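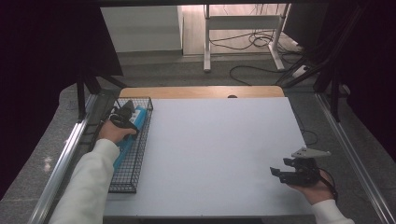

생활과학 개론 강의 노트 6주차
정리와 수납: 물건의 자리 정하기

이 사이트는 이용 편의를 위해 쿠키를 사용합니다. 계속 이용하시면 쿠키 사용에 동의하는 것으로 간주됩니다. [동의] [설정 변경]

1. 지난 시간 복습

지난 시간에는 가사노동 시간을 재는 방법을 다루었다. 시간일지법과 회상법의 차이를 다시 확인해 둘 것. 회상법은 조사 비용이 적게 들지만 짧고 반복되는 작업이 빠지기 쉽다. 물건을 찾는 시간, 제자리에 돌려놓는 시간이 대표적이다. 응답자는 이런 일을 독립된 작업으로 기억하지 않고 요리나 청소의 일부로 묶어서 보고한다.

이번 주 주제는 이 빠진 시간과 관련이 있다. 수납을 공간의 문제로만 보면 선반을 늘리는 것이 답이 되지만, 시간의 문제로 보면 꺼내고 되돌리는 동작의 수를 따져야 한다.

2. 용어

정리: 필요한 것과 필요하지 않은 것을 나누고 필요하지 않은 것을 내보내는 일.
정돈: 남은 물건의 자리를 정하고 그 자리에 두는 일.
수납: 정해진 자리에 물건을 넣어 보관하는 일. 용기, 가구, 방의 구조를 모두 포함한다.

일상에서는 세 말을 섞어 쓰지만 과제에서는 구별해서 쓴다. 정리를 하지 않고 수납부터 하면 쓰지 않는 물건에 좋은 자리를 내주게 된다. 과제 채점에서 가장 자주 감점되는 부분이다.

3. 사용 빈도와 높이

물건의 자리는 우선 사용 빈도로 정한다. 매일 쓰는 것, 주 단위로 쓰는 것, 계절에 한 번 쓰는 것으로 나누면 대부분의 가정에서 무리가 없다. 매일 쓰는 물건은 허리에서 눈높이 사이에 둔다. 허리 아래는 무거운 것, 눈높이 위는 가볍고 드물게 쓰는 것의 자리이다. 유리그릇이나 무쇠 냄비를 머리 위 선반에 두는 것은 빈도와 상관없이 피한다.

같은 높이라도 깊이에 따라 쓰기가 달라진다. 깊은 선반의 안쪽은 앞줄의 물건을 치워야 손이 닿는다. 앞줄을 치우고, 꺼내고, 앞줄을 되돌리는 동작이 더해지므로 안쪽에는 앞줄과 같은 종류의 물건을 두거나 통째로 당겨 꺼낼 수 있는 용기를 쓴다.

키가 다른 사람이 함께 사는 집에서는 기준을 누구에게 맞출지 먼저 정해야 한다. 보통은 그 물건을 가장 자주 쓰는 사람에게 맞춘다. 어린이가 스스로 꺼내고 넣어야 하는 물건은 어린이의 어깨 높이를 넘기지 않는다. 약품과 세제는 예외이며, 잠금장치가 있는 곳에 둔다.

4. 용기의 선택

(가) 철망 바구니
내용물이 옆에서도 보이고 공기가 통한다. 감자, 양파, 자주 쓰는 행주처럼 습기가 차면 안 되는 것에 알맞다. 작은 물건은 망 사이로 빠지거나 걸린다. 코팅이 벗겨진 것은 녹이 옮으므로 천을 넣는 용도로 쓰지 않는다.

(나) 불투명 상자
겉보기가 단정하지만 내용물을 기억에 의존하게 된다. 이름표를 반드시 붙인다. 이름표는 "기타"를 쓰지 않는다. 기타라고 적은 상자는 정리 단계로 되돌려 다시 나눈다.

(다) 투명 상자
확인이 쉽다. 햇빛이 드는 곳에서는 내용물이 바랠 수 있다.

(라) 뚜껑
뚜껑을 여는 동작 하나가 되돌려 놓기를 막는 경우가 많다. 매일 쓰는 물건에는 뚜껑 없는 용기를 쓰고, 먼지가 문제가 되면 용기를 문이 달린 장 안에 넣는다.

용기는 물건을 나눈 다음에 산다. 치수는 선반 안쪽에서 재고, 경첩과 문틀이 차지하는 폭을 뺀다. 손잡이가 바깥으로 나온 바구니는 손잡이까지 포함해서 잰다.

5. 사례: 그렌데로 공동주택의 주방

로레인 트렐로어(Lorraine Treloar)의 수업 자료에서 가져온 사례이다. 그렌데로(Grendero)의 한 공동주택에서 여러 가구가 주방 하나를 같이 썼는데, 조리도구가 제자리에 돌아오지 않는다는 불만이 계속되었다. 처음에는 규칙을 적은 종이를 벽에 붙였고 효과가 없었다. 다음으로 물건의 자리를 조사해 보니 목록에 오른 도구 100점 가운데 52점은 정해진 자리가 없었다. 사용자들은 저마다 자기가 맞다고 생각하는 곳에 도구를 돌려놓고 있었던 것이다.

조치는 단순했다. 서랍마다 한 종류만 넣고, 앞면에 이름을 적고, 겹치는 도구는 창고로 옮겼다. 규칙을 적은 종이는 떼었다.

토론할 점: 자리를 정하는 회의에 참석하지 않은 사람도 그 자리를 알 수 있어야 한다. 이름표 외에 어떤 방법이 있는가? 앰버 번팅(Amber Bunting)은 이 사례에 대한 논평에서 서랍의 분류가 한 가구의 요리 습관을 기준으로 삼았다고 지적하였다. 읽기 자료 뒷부분에 실려 있으니 함께 볼 것.

6. 되돌려 놓기 쉬운 자리

꺼내기 쉬운 자리와 되돌리기 쉬운 자리가 늘 같지는 않다. 필요할 때는 번거로워도 꺼내지만, 다 쓴 뒤에는 번거로우면 아무 데나 둔다. 그래서 자리를 평가할 때는 되돌리는 쪽을 기준으로 삼는다. 확인할 항목은 다음과 같다.

- 한 손으로 넣을 수 있는가
- 다른 물건을 옮기지 않고 넣을 수 있는가
- 쓰는 곳에서 몇 걸음 떨어져 있는가
- 처음 온 사람이 보고 알 수 있는가

쌓아 두는 수납은 대개 두 번째 항목에서 걸린다. 접시처럼 같은 크기끼리 쌓는 것은 괜찮다. 프라이팬은 세워서 꽂는 편이 낫고, 도마도 같다.

7. 과제

자기 집이나 기숙사에서 수납 장소 2곳을 골라 하나는 잘되는 곳, 하나는 안 되는 곳으로 비교한다. 각 장소의 안쪽 치수, 들어 있는 물건의 종류, 사용 빈도를 표로 만들고 6절의 항목을 적용한다. 본문은 800자 이내, 표는 글자 수에 넣지 않는다. 새로 산 수납용품의 소개는 쓰지 않아도 된다.

가족이나 룸메이트와 함께 쓰는 곳을 고를 때는 먼저 동의를 받는다. 다른 사람의 물건은 종류만 적고 자세히 적지 않는다.

다음 시간에는 의류의 보관과 습도를 다룬다. 교재의 섬유 분류표를 가져올 것.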